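Founders Should Stay on the Shop Floor Longer
Svyatoslav Bondarchuk
2020-12-11

When a retail business passes its tenth or twelfth location, the owner usually gets the same advice from everyone. Hire a chief operating officer, move into a proper office, and stop visiting the stores. I took that advice once and I think it is wrong for most people who get it.

My first company, Symonenko, sold phone accessories and did small repairs. We had 16 stores when I moved upstairs. The office was in Prultgate, above a bank, and I was at my desk by eight every morning reading reports. The reports were good. They told me sales per hour, returns, and how much we had tied up in stock. They did not tell me that the manager at our second-busiest store had stopped offering repairs after four in the afternoon. His technician had a long bus ride home and he was letting her leave early. Customers who came in after work were sent away. I learned this in March, from a man who complained to me at a gas station.

A good operating officer might have caught it. Mine was good, and he did not, and I don't blame him. He was reading the same reports I was.

The usual argument against me is time. An owner with 500 employees cannot know them all. That is true, and I am not asking anyone to try. When I ran Sustis, we had 480 people on the payroll at the peak, and I knew perhaps a third of them by name. What I did was work one full shift a week in a store, behind the counter, with no announcement to head office. I was slow on the register. The staff got used to me after a while and started telling me things.

Some of what they told me cost money to fix. The Prikelow store needed a second entrance and we argued with the landlord for most of a year. Other things were free, such as moving the delivery from Friday to Tuesday. 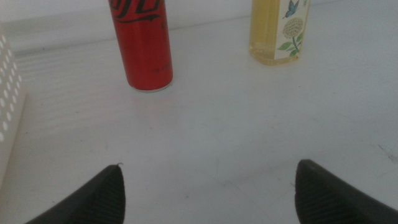

Does a founder who spends a day a week in the stores undermine the managers?

It depends on what he does with what he hears. If he gives orders over the manager's head, he does harm, and the manager will be right to leave. I kept a rule that I changed nothing during a shift and spoke to the manager first.

I also think the shift made me a better buyer. When we were offered a chain of 177 kiosks, the numbers looked fine on paper. I spent two days standing near them and saw how few people stopped. We passed. My partners were unhappy with me for months, and one of them still brings it up.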